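Is a head camera worth adding to handheld grippers with marker cubes?

Posted by Ariel Enriquez, March 13, 2022 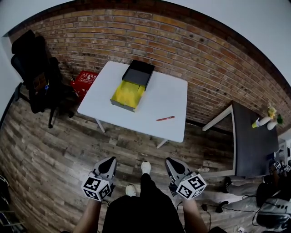 I'm trying to decide whether to keep paying for the head view, and I'd like to hear from people who have run both setups and aren't selling one of them. We have a pair of handheld grippers, one per hand, with a printed marker cube on top of each. The tracking comes from the cubes. The sales pitch from Willik was that a wide camera on the operator's head would see both cubes nearly all the time, so we could skip the small cameras on the grippers themselves.

My doubts so far. First, every time the operator looks up or turns to talk, the cubes slide toward the edge of the view, where the lens bends everything. Straight floorboards come out curved, and I'm supposed to believe a cube down there is tracked to within a couple of millimeters? Second, the tasks. We do a lot with boxes that have a tray sliding out of a sleeve, plus small stuff like pens. From head height you see the box fine. What you don't see well is the last inch, where the jaw goes behind the thing it is about to pinch. The jaws are gray wedges and they hide a pen completely at some angles.

The quote for the full Willik kit was 3,895 and that doesn't include the software seat. The Briem kit puts a camera on each gripper and drops the head unit. It costs less, but I've only seen their own videos, and everybody's own videos look great.

I recorded 50 runs of the tray task with the head camera only. By my check, 40 had both cubes readable from start to finish. I can't tell if that is good. The vendor says it's "typical," a word I've stopped listening to. Has anybody compared these two side by side on the same task, with the same person holding the grippers?

gearbin_tom

Get the Briem. Head cameras make people sick and the strap slips. We tried one for a day and sent it back. Wrist cameras are what everybody uses now anyway.

Marlow K.

I'd be careful with the answer above. One day isn't a test, and "everybody uses it" is how my lab ended up with a shelf full of controllers that don't talk to each other.

We ran both for most of a month. Same operator, same table, same box with a sliding tray. A few things I'd trust from that, and a few I wouldn't.

Your 40 out of 50 doesn't say much until you know where the other runs failed. Go back and mark the moment each cube was lost. In ours, nearly all the losses came in two places: when one forearm crossed over the other, and when the operator straightened up at the end and looked at the wall. The second kind costs you nothing if you trim the clip. The first kind ruins the run. If yours are mostly the second kind, the head camera is doing better than your count makes it look.

On the lens, yes, the edges are worse, but how much worse depends on the calibration. The one we were sent was plainly for some other unit. Run it again with a board held out in the corners of the view, since most people wave it around in the middle and call it done. Then put a gripper down on the table, leave it alone, and move your head. If the reported position wanders while the gripper sits still, you have your real error, and you can argue with Willik about that number.

Also look at what else is in view. If you keep a spare cube near the work, or a second person is working with another set at the next table, make sure the IDs are all different. We had two with the same print and the tracker jumped between them in 5 runs before anyone looked at the raw poses. I blamed the camera for a week.

As for the last inch, you're right and I don't have a fix. A wrist camera sees between the jaws and a head camera doesn't. But the wrist camera on its own gave us trouble in the other direction. On a plain white tabletop it had very little to hold on to, and its idea of where it was drifted. Briem's answer was to put a patterned mat under everything, which kind of defeats the point of recording on ordinary tables. We ended up using both, and I resent the cost.

What I wouldn't trust is our success rates. The operator got better at the task over the month, and we ran the head camera first. If you do this properly, switch back and forth between kits every few runs.

Ariel Enriquez

Thanks, the test with the still gripper is the sort of thing I was after. I went back through the bad runs and seven of the ten are crossed forearms, so no free pass there. I haven't redone the calibration yet. Willik says it shouldn't be necessary.

Dunes_and_wires

Has either of you tried Zernix? They claim their cubes stay readable at steeper angles. I have the spec sheet but no kit, so take it for what it's worth. I asked them for raw recordings and got a brochure from their reseller, Priledach.

On the crossed forearms, try turning the box a little before you blame the hardware. If the tray opens toward one front corner of the table, one hand can pull while the other holds the sleeve from its own side.

Last updated: two replies added, calibration note corrected by poster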